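Help wanted: shelf sorting and tidying, two spots open

Posted 06/07/2023

Hi there! I run Lillenley, a small home-tidying and shelf-sorting outfit here in Brendudton, and I'm looking for two people to join me part time. I've been putting this ad off for weeks, mostly by reorganizing my own desk, and now the bookings have caught up with me. So here we go.

If you're the kind of person who goes to a friend's place for dinner and quietly starts lining up the spice jars, please keep reading. If you just need steady daytime hours and don't mind carrying baskets up and down other people's stairs, keep reading too. I've worked with both kinds and they're equally good to have around.

What we do, mostly, is shelves. Pantry shelves, playroom shelves, the big cube bookcases that everybody buys and then stuffs with phone chargers and old mail. We empty them, wipe them, talk with the customer about what goes where, and put things back so they can be found again. We also pick up. A lot of the job is walking through a room with a basket on your arm, gathering whatever has landed in the wrong place, and carrying it to the right one. Fruit in the office, socks in the kitchen, a hammer in the bathroom (three separate houses, I have no idea).

We do pantries for families, we do supply rooms for a couple of small offices out on the Arnach road, and in February we get a rush of people who've decided the garage can't go on like this. Garages pay extra. They should.

Before anybody goes to a customer's house, they spend a few sessions in the practice room with me. It's a small room with white walls and a light wood-patterned floor, and it has one big white cube bookcase that we fill and empty over and over until it feels boring. I like boring. Boring means you can do it in a stranger's kitchen while they're standing there telling you about their sister's wedding.

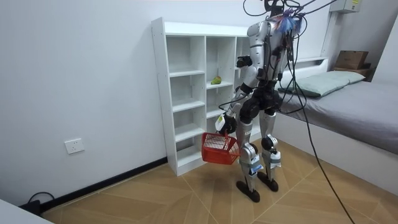

The practice room: red basket, cube bookcase, and one green pear on a middle shelf.

I get asked about the fruit, so let me tell you how the sessions go. I use real things for practice. Pears, cans, paperbacks, balls of yarn, a bag of onions if I've just been shopping. A pear is good to learn on since it rolls, it bruises, and you can't just drop it in the basket from shoulder height and hope. You'll start with one item and one basket. Then I'll hand you a basket of mixed stuff and a scribbled list, and you'll put everything where the list says. Then I'll change my mind halfway through, exactly like a customer, and you'll move it all again. Sorry in advance!

The shelves adjust, too. A lot of these units have rows of little holes down the side panels, and part of the training is learning to look at those before you start filling anything. Moving a shelf when it's empty takes a minute. Moving it once it's loaded with somebody's good glasses takes the rest of the afternoon and some of your dignity.

What you'd be doing, week to week

Sorting and shelving in homes and small offices, in pairs or with me.
Picking up loose items and carrying them in baskets, bins and the occasional laundry bag.
Wiping down shelves and checking dates on food.
Writing labels (readable ones, please, I'm begging you).
Loading the car and unloading it again.
Keeping the practice room tidy between sessions, so the next person doesn't start with your mess.

What I'm looking for

You should be able to lift a full basket, bend down to the bottom cubbies and reach a high shelf with the help of a step stool. You should be fine with dust. You should be kind about other people's stuff, and I mean this one more than all the others. Customers let us open every cupboard they own, and a raised eyebrow over forty jars of mustard can ruin somebody's day. We don't comment, we don't take pictures of it, and we don't tell the story at a party later.

You don't need experience. A driver's license is nice but I can work around it, as the bus from Uibo stops near most of our regular places. Being on time matters a lot. So does texting me if you can't be.

Hours and pay

Each spot is 5 mornings a week to start. Mornings run from nine to one, with a proper break in the middle (I bring coffee, you bring opinions about the coffee). Practice sessions are paid at the same rate as customer work. Once you've finished your first 300 hours you get a one-time bonus of $500, which comes with your regular pay. Gloves and aprons are on me. Wear shoes you can stand in.

How to apply

Send me a note with a few lines about yourself. I don't need a fancy resume. Tell me what you've done before, which mornings are hard for you, and describe one shelf in your home, how it looks right now, before you fix it. I read every one of those and they're my favorite part of hiring. Mine has a stapler, two candles and a bike light on it, so there's no judgment coming from this end.

You can drop the note in the box at Lillenley, 808 Arnach Road, Brendudton, or hand it to me if you catch me unloading the car. If it looks like a good match I'll invite you over for an hour in the practice room, paid, and we'll do a basket or two together and see if we get along.

I'd like both people to start as soon as they can manage it. If you've got a friend who'd want the other spot, apply together and say so in your notes. Hope to hear from you!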